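Ondia Community Help
Home and Kitchen

Washing soda residue on plastic and enamel after moving to a hard water area?

Posted 8/23/20 by Şengül Bozkurt

Hi all, long-time lurker, first time posting so go easy on me.

We moved out to Bredstead in January (lovely town, terrible water) and ever since, everything that goes through my kitchen comes out looking like it's been dusted with icing sugar. The kettle went first. Then the glasses, then the shower screen, and now it's the plastic stuff, which I didn't even know could happen. The house was built in 1910 and I suspect a few of the pipes have been here for the whole ride, but the neighbours in the new estate have the same trouble so I don't think it's only us.

I rang the council and the fellow there told me our hardness was 187 on whatever scale they use. He said it like I'd know what that meant. I said "right, okay" and wrote it on the back of an envelope, and there it has stayed.

What I've tried so far: vinegar in the kettle (works a treat, stinks the place out), a supermarket rinse aid in the dishwasher (bit better, glasses still cloudy), and then somebody at work told me to soak the lot in washing soda. So I did, overnight, and in the morning there was a chalky film on the lot, worse than before! It feels gritty when you run your finger over it. I've rinsed it all twice in the laundry tub and it comes back as soon as it dries.

The things I care most about are my pale green colander, because all those little holes are a nightmare to get into, and a couple of my daughter's play kitchen bits, because she does still put them in her mouth now and then.
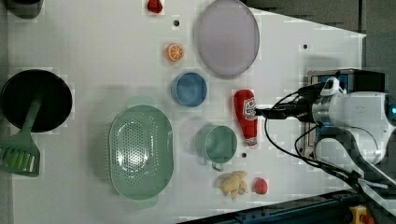 The green colander, with a little blue bowl up beside it.

So my questions, in no particular order. Is the film harmful or only ugly? Will it scratch the plastic if I scrub it? And has anyone put in one of those whole-house softeners, and was it worth the money? I've been quoted for a Dereo unit and nearly fell off my chair. My husband reckons we should just get used to it, but he doesn't do the washing up.

Thanks in advance!

Yavuz Kahraman

Hi Şengül, welcome to the forum and commiserations on the water. I grew up two towns over from you and my mum kept a separate jug of rainwater for the iron.

The washing soda is your culprit. It's sodium carbonate, and when you put it into hard water it grabs the calcium and drops it out as calcium carbonate, so chalk, basically. That's handy in a washing machine where it all gets agitated and flushed away, but if you leave things sitting still in a tub overnight the chalk settles on whatever is in there. You'd have got a nice even coating. I did precisely the same thing to a set of enamel camping plates and was furious with myself for a week.

Chalk by itself isn't anything to lose sleep over, it's the same stuff that's in your kettle. What I would be fussier about is leftover washing soda, which is quite alkaline and not something you want a littlie sucking on. Give the toys a proper rinse and keep them out of circulation until you've done the next bit.

Get some citric acid from the baking aisle. I use a heaped tablespoon to a litre of warm water (that's 1000 mL if your jug is marked that way), stir until it clears, and put the plastic in for half an hour. You might see a bit of fizz. Don't use boiling water on the toys, cheap plastic goes out of shape in a heartbeat. For the colander, an old soft toothbrush from the underside, going in circles, then rinse under a running tap so the water pushes through the holes. Then, and I can't stress this enough, dry it with a tea towel! If you let it drip dry in Bredstead you'll have spots again by dinner.

Leave the scourer in the cupboard. It'll scratch, and the next lot of scale has somewhere to hang on.

Keep the citric acid away from marble or any stone benchtop, it will etch it. And don't mix it with bleach, ever.

On the softener: we had a Yüksel one put in at our old place about 8 years ago. It did what it said. The showers were great and I stopped buying kettles. But you're lugging bags of salt from the car forever, and we had to leave the kitchen cold tap on unsoftened water for drinking, so the kettle still needed doing anyway. If I had my time again I'd check the salt setting on the dishwasher first. A lot of them have a little built-in softener with a screw cap in the bottom of the tub, and yours may never have been set for your water. That's where your envelope comes in. Look up the hardness table in the manual and ask the council what units the 187 is in, as the manuals often use a different scale.

wombatgravy

just use vinegar mate, same thing as citric acid but you've already got it. open a window

also your husband can do the washing up for a fortnight and see if he still wants to get used to it

Şengül Bozkurt

Thank you both! There IS a screw cap in the bottom of the dishwasher, I've been looking at it for years thinking it was a drain. Completely empty of salt. Have put some in and will ring the council fellow back about the units.

Citric acid is on the shopping list, and I've got a toothbrush put aside for the colander. Will leave the Dereo quote on the fridge for now.

Was this page helpful? Get our fortnightly household tips by email. You can unsubscribe at any time.

Contact us | © Ondia Community Help | Back to top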